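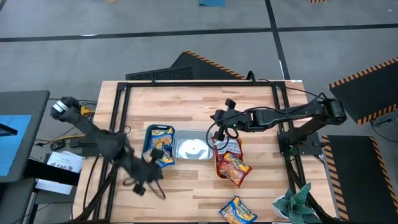
Progress Report to the Jacobs Fund: The Pelldale Snack Table

2019-12-16

Dear friends at the Jacobs Fund,

It hardly seems possible that we are writing to you again already, but the months since April have gone by in a hurry, and we have a good deal to tell you. When you agreed to help us with the snack table at Pelldale, we promised you a plain account of how the sorting was coming along, what it cost, and where we had gone wrong. We will try to do all of that, though you know by now that we tend to wander a little!

How the table is set up now

You may remember from our first letter that everything used to come out of one big box, and that people dug through it until the packets at the bottom were mostly crumbs. We have moved to trays, and what a difference they make. The blue tray sits on the left and the orange one on the right, with the shallow metal tray between them, all in a row across the middle of the wooden table. Yellow-and-blue packets belong in the blue tray. The red one and the white-and-red one go over in the orange. The metal tray is our "not sure yet" tray, and we are fond of it - any packet that could go either way can wait there until somebody has a minute to decide.

The front of the table is where new packets get set down before they are sorted. We had meant to put a fourth tray there, but people seem quite happy to lay a packet flat on the wood and pick it up from there, so we have kept your money in our pocket on that one. The potted plant at the front corner was a late addition. It has lovely broad leaves with pale stripes, and it makes the whole table feel a bit more like somebody's kitchen, which was what we were after from the beginning.

What we have spent

Your grant was $2,000, and we have used roughly $400 of it so far. Most of that went on the trays and on the first orders of snacks from Imen, our supplier, who have been patient with us while we worked out how much we really needed. The plant came out of our own pocket and is not in the accounts. We would like to hold the rest over for the coming year, if you are agreeable, and spend it bit by bit on restocking. We ordered far too much at the start and had to store boxes in the hallway for weeks, and we would much prefer not to do that again.

What has been harder than we thought

The orange tray is a little on the small side. A packet laid across it at a slant will hang over the edge, and then it gets bumped when people reach past. Turning the packets to lie straight helps, and we have started asking everyone to do that, with mixed results. We looked at a deeper tray from the Prumum catalog and liked it very much, but it only comes in sets of 12 and we could not think what we would do with the other 11.

The other trouble has been the color rule itself. It sounded so simple when we wrote it down! Then a packet turned up with a bit of everything on the wrapper, and we had a long and very good-natured talk over coffee about whether to go by the biggest patch of color or by what was inside. We settled on the biggest patch. It is quicker to see, and newcomers pick it up without being told twice.

What comes next

We hope to have a second table going by April, smaller than this one and nearer the door, with 2 trays to begin with. We also want to write up the color rule on a single card so that it can be handed to anyone who comes to help. If you would like a copy of the card when it is done, please say so and we will gladly put one in the mail.

Thank you, as ever, for your kindness and for reading these long letters all the way through. The kettle is always on if you are passing through Pelldale.

With warm wishes,
The Pelldale snack table team

Print this page
E-mail this page

Related items
Our first letter to the Jacobs Fund
Ordering from Imen: what we learned
Plans for the second table
How to help at Pelldale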